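We use cookies to remember your settings. Accept | Manage

Kirico gripper kit review: two fingers, one very patient pouch

4 min read 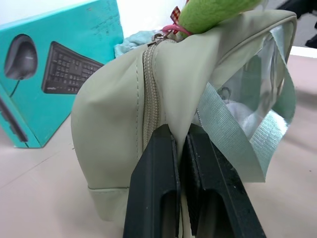 The Kirico fingers on my sage-green pouch, pinched right along the zipper.

I've had the Kirico kit bolted to my arm since December and I've thrown pretty much my whole desk at it by now. It's the two-finger one with the little wrist camera, and I got it from Losham after Kaede Murakami wouldn't stop talking about hers (thanks, Kaede, my wallet says hi).

Setup was easier than I expected! Four screws, one cable, and then a calibration routine that wants you to sit still for 9 minutes. I did not sit still and had to run it twice. The manual is fine once you get past the translated bits.

What I really wanted to know was how it handles soft stuff. Boxes are boring, any gripper can do a box. A pouch with a zipper and a strap and a plush charm on a pink cord is a whole other thing, because everything flops and the clear plastic panel confuses my depth readings something awful. The fingers themselves are great here – they're chunky and angular, and they bite into fabric without me cranking the force way up. I run it at 400 on the force slider and leave it alone.

The camera view is close. Really close. I love it for lining up on a zipper, but a big item fills the picture and you lose track of the table, so I'd want a second camera for anything fancy.

Gripes? The black plastic picks up scuffs and dust like crazy, and mine look years old already. The app also logs you out whenever it feels like it. I wrote to support and Minoru Kamata got back to me the same afternoon with a fix that mostly works – ticket 2409, if you want to quote it at them.

I'd buy it again for fabric work. If you only move boxes, the plain Lustgate one will do you fine and you can spend the difference on a decent lamp.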